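Fladinora 2, two months with the planner and the grasp editor

I have been using Fladinora, the task and motion software from Plulitz, since March. Before it I worked for a long time with Motham Studio, so I will compare the two when it helps. I paid for my license after the trial of 60 days and I have no connection to Plulitz except that I send them bug reports, which they answer politely and sometimes quickly.

My work is tool handling with two arms. A perforated board stands behind the bench with hand tools and tape on it, and the job is to take a tool from the board, put it on the bench, and later return it. It sounds small. For the software it is rather difficult, for the reason that the board is a wall full of thin things sticking out, and both arms want to be in front of it at the same moment.

What you get in the package is a scene editor, a planner (Plulitz calls it Avram, and the name appears in all the menus, so I will use it too), a grasp editor, a perception module and a logger. The real-time controller runs separately at 100 Hz and takes trajectories from Avram. You can replace it with your own if you have one. I did not.

Installation

The installer took most of one morning. It checks the graphics driver, complains, and then does not tell you which version it would like. The answer is in the release notes and not in the manual. After this was solved, I had no further problem, and updates were done in a few minutes each.

Importing the arm description went well. Motham Studio wanted me to write the joint limits again by hand, and Fladinora reads them from the file. It also accepts separate collision shapes for the fingers, which I recommend to do on the first day. The default shape around a gripper is a fat box, and with a fat box Avram believes that almost nothing on a pegboard can be reached.

The planner

Avram is the best part. It plans for both arms together, or for one arm with the other treated as an obstacle. In the first mode it finds motions that I would not have drawn myself, with one arm folding away a little early so that the other can come through. The planning time is usually short enough that I do not look away from the screen.
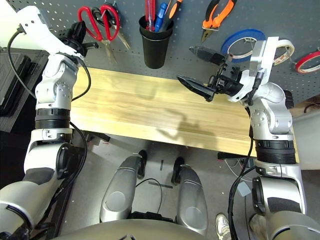

Does it also replan when the table changes during the motion, or do you have to stop and start again? This was asked by a reader under my short note in spring, with the addition that Motham Studio always needed a full stop and that this was the main reason for leaving it.

It replans, yes, but with a condition. The perception module must report the change as a new object or a moved object. If it only reports lower confidence for an object it already knows, Avram keeps the old pose and continues. There is a setting for this in the advanced page with the name "pose trust", and I have lowered it. After that the replanning was more frequent and the motions less elegant, but I prefer it so.

One more remark about dual-arm mode. When you set a cost for the distance between the two wrists, please start with a very low value. With a high value the arms avoid each other so politely that no one of them goes to the middle.

Perception

The perception module wants a head view and, if you have them, wrist views. It fuses them into one object list. For things lying on the bench the head view is enough in most cases. For things hanging, it is not, and here the wrist view brings a lot. The head view sees a handle from the front and makes a good guess of left and right, but the depth can be wrong by the thickness of a finger, and this is exactly the amount that matters.

The calibration tool for the wrist cameras is pleasant. You move the arm through a list of poses, it shows you the error after each one, and you can throw away a bad pose without repeating everything. I wish that it would save the list when you close the window. It does not.

A weak point is repeated pattern. A pegboard is holes and holes and again holes, and the feature matching likes to slip by one row. When this happens the complete board is moved in the scene model and all grasps are wrong in the same direction.
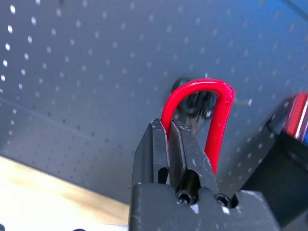

The cure is to tell the module that the board is fixed, and to let it match only what is mounted on the board. The checkbox is called "static background". It is off by default, and I lost several days before I found it. In the manual it gets one line.

Shiny metal is treated better than I expected. Thin shafts are still a problem. The module tends to see the handle of a screwdriver as the object and to cut the shaft short, so the collision model ends too early. You can correct this by giving it your own mesh, and for screwdrivers I now always do.

The grasp editor

In the grasp editor you place a ghost of the gripper on the object mesh, choose the approach direction and opening, and store it. You can store as many grasps per object as you want and give each one a weight. Avram then picks the first one that it can reach, in order of weight.

This is simple and I like it simple. Where it becomes less good is with objects that have two useful ends. Scissors, for example, can be taken by the loops or across the closed blades, and after which one you choose it depends whether you can hang them back. The editor has no idea of "the grasp I will need afterward". You must express it with a tag, and then write a rule that compares the tag of the pick with the tag of the place.

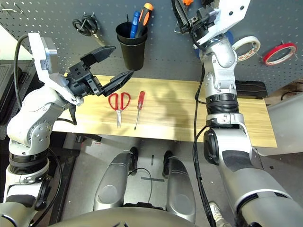 The rule language for such things is small and readable, a little like a spreadsheet formula. Error messages are in full sentences. But rules are evaluated only at plan time, so when a regrasp on the bench is necessary you have to put it in the task yourself as an extra step. Motham Studio inserted regrasps automatically, often where I did not want them, and still I miss it sometimes.

Copying grasps between similar objects works for handles of the same shape. For pliers I had to make them new, because the opening changes with the jaws and the editor knows only rigid meshes. Plulitz has told me that jointed objects are planned. They did not say for when.

The logger

I keep this short. The logger writes everything: joint values, images, plan requests, the reason for each refused plan. I have 782 runs in it now and the search is still quick. You can filter by tool, by arm, by rule that fired. From the list you open a run and step through it with the scene model next to the camera view, and most of my mistakes I found there and not at the bench.
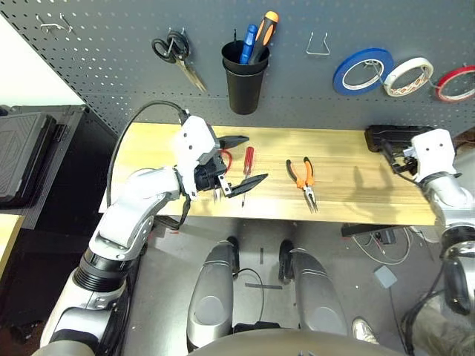 Head camera view of a bench layout with a red-handled screwdriver and pliers on the top, tape rolls on the board behind.

Export is only to their own format or to very large text files. A third possibility would be welcome. Also the disk fills up faster than you think, and the warning comes late, at a moment when the logger has already begun to drop images.

Support and price

The price is higher than Motham Studio for one seat and lower for a group. The support answers in writing only. I had one answer that was clearly meant for another customer, but the others were good and one contained a small patch.

Who should take it

If your arms work one at a time on a free table, you can stay with what you have. If they work together in front of shelves or boards or other things with many edges, I would try the trial version, and I would begin it in a week when you have time for the wrist calibration. Switch on "static background" before anything else.

I give it four stars of five. The missing star is for the manual and for the box around the gripper.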